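4.2 Pose du thermostat mural Voltier

1. Coupez le courant au tableau et vérifiez l'absence de tension.
2. Choisissez un mur intérieur, à l'abri du soleil et à 300 mm au moins de tout angle.
3. Tracez l'axe de fixation – le gabarit se trouve au dos de la notice. 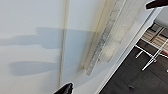

Fig. 7 – Surface claire et lisse, bande verticale crème.

4. Percez, chevillez, puis vissez le socle sans forcer.
5. Raccordez les fils au bornier et clipsez la façade.

Remarque : le modèle 407 exige un socle Clutel.

Attention : ne peignez pas la façade.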